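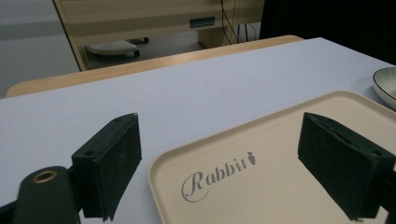

What a Hand-Held Gripper Kit Should Be Sold With

Bostov sells the Ravn hand-held gripper as a complete kit. The box contains the tool, a camera mount, a calibration board, a charger, and a license for the recording software. The price is $4,000. I have used one since November on tabletop tasks, mostly kitchenware and trays, and my view is that the hardware is worth the money and the word "complete" is not justified.

The kit competes in a category that has settled on one basic design. A person holds a gripper by its handle, squeezes a trigger, and does a task with it. A camera on the tool records what the fingers do. The recordings are used to train a policy that runs on an arm carrying the same fingers. The attraction is that collection no longer ties up an arm. An operator can work at any table in the building, and a task that takes a minute by teleoperation takes a few seconds by hand.

Most published comparisons of these kits start with tracking accuracy and stop there. I think that is the wrong place to spend a buyer's attention. Tracking on the Ravn is adequate for household manipulation. So is tracking on the Stollance, the other kit I had access to for the same tasks. The differences that cost me working time were in the fingers, the trigger linkage, the session software, and the terms of the review service.

Fingers first. The contact surface is the one part of the tool that must match the robot exactly, and it is also the part that wears. Pads on any of these kits pick up dust and lose their grip long before they look finished. Wiping restores most of it for a while. After enough sessions the surface is polished at the tips, and the operator begins to compensate by squeezing harder and approaching flatter. The policy learns the compensation. When it is then run on an arm with fresh pads, it presses harder than the job needs, and thin objects tip or skate.

Bostov ships 2 sets of pads with the Ravn and treats replacements as an accessory. I would argue that pads are a consumable and should be documented like one. The manual should state how many grasps a set is good for, on which materials, and how the maker measured it. It gives no figure at all. The Stollance manual is no better, but its pads slide on and can be swapped between episodes. The Ravn uses screws, and the screws go through the pad into the finger block, so a change takes the tool out of use and calls for a new width calibration afterward. My practice is now to change pads on the tool and on the arm at the same time and to write the change in the session log. Neither vendor recommends this. Both should.

Low, wide objects are a useful test because they expose finger geometry. A serving tray cannot be grasped across its body. The only usable feature is the rim, and the rim is slightly raised at best, so one finger has to get under or behind it while the other comes down from above. Thick rectangular fingers do this badly. The operator learns to slide the tray until an edge overhangs the table, then pinch. That is a sound strategy and it transfers to the arm, provided the wrist can reach the angle. It often cannot. A human wrist will roll the tool to an angle that puts the arm's own elbow through the tabletop, and the recording software accepts the episode without comment.

That last point is my main complaint about the Ravn. The software knows the pose of the tool at every instant. The buyer can load a model of the target arm. Checking each trajectory for reachability is ordinary arithmetic, and it could be done while the operator is still standing at the table. Bostov does it only at export. In my first batch of 200 episodes on tray lifting, the rejected ones came back in a list with no explanation beyond a code, after the table had been cleared and the objects put away. A tone from the handle at the moment of violation would have saved the session. The handle already has a buzzer, used for low battery.

The Stollance software has a live reach check. It is crude, working from a sphere around the base with no joint limits, and it misses elbow collisions completely. I still prefer it to a precise check delivered too late to act on.

The trigger linkage deserves more attention than it gets. On the Ravn the trigger moves both fingers through a pair of cables, with a spring return. Force at the fingertips is felt in the hand, faintly, and that faint feedback is what makes hand-held collection better than teleoperation for fragile things. Cable tension drifts. As it drifts, the fingers close slightly off center, and the operator corrects by moving the whole tool sideways. The correction is small enough to go unnoticed by the person making it. It is large enough to appear in the data as a consistent lateral motion just before contact. I found it by plotting, having suspected the camera mount and taken that apart first.

There is a tension screw under the grip cover. The manual describes it in one sentence and gives no target value. A simple gauge, even a printed card with a mark for where each finger should sit at half closure, would solve the problem at almost no cost.

Then there is the view. A wide lens close to the fingers makes them large in the recording and makes everything past the table small. Vendors present this as coverage. In practice it means that rooms get into the data. Furniture behind the table, hanging cables, the edge of the next desk, all of it is recorded, and if every episode of a task is collected at one table facing one way, the policy has a stable landmark that will be absent in the customer's kitchen. Bostov's quick-start guide tells the new owner to choose a table, set the board on it, and begin. It should tell the owner to choose several tables. A guide written by people who have trained on their own recordings would have that on its first page.

I have less patience for the argument that the training method will absorb all of this. It is true that larger collections tolerate sloppier ones. It is also true that the buyers of a $4,000 kit are mostly small groups with one or two tasks in mind, and they will not be collecting at a scale where noise averages out. For them the maker's instructions are the method. If the instructions are thin, the data will be thin in the same places.

Bostov's answer to quality concerns is Gradine, a subscription service that reviews uploaded episodes and returns each with a grade and labels for the start and end of each grasp. Turnaround is 24 hours, and in my use it was met. The labels are good. I checked a sample by hand and disagreed mainly on release timing, where reasonable people differ. The grades are less useful. They reward smoothness, and smoothness is easy to produce on a task the operator has rehearsed. Slow approaches, regrasps, and recoveries from a slip are graded down, although those are the episodes I most want when the arm later has a slip of its own to deal with. Filtering can be turned off, but the default discards anything below the middle grade, and a first-time user will leave the default alone.

I would buy Gradine for its labels and ignore its grades. I would not buy it at all if the labels could be had separately, and at present they cannot.

My recommendation on the hardware is straightforward. The Ravn is stiffer than the Stollance, its camera mount holds position when the tool is set down hard, and its battery outlasts the operator's forearm. Anyone with a fixed arm and a clear list of objects will get usable recordings from it, after reading the manual skeptically and adding to it. A group that changes tasks often, or has new operators every few weeks, should look at the Stollance for the pads and the live check, and accept a mount that needs retightening.

What I would ask of Bostov before the next version is mostly paper and a little code: a wear figure for the pads, a tension value for the cables, the reach check moved from export to recording, and the Gradine filter shipped in the off position. The mechanical design can stay as it is, apart from the pad screws.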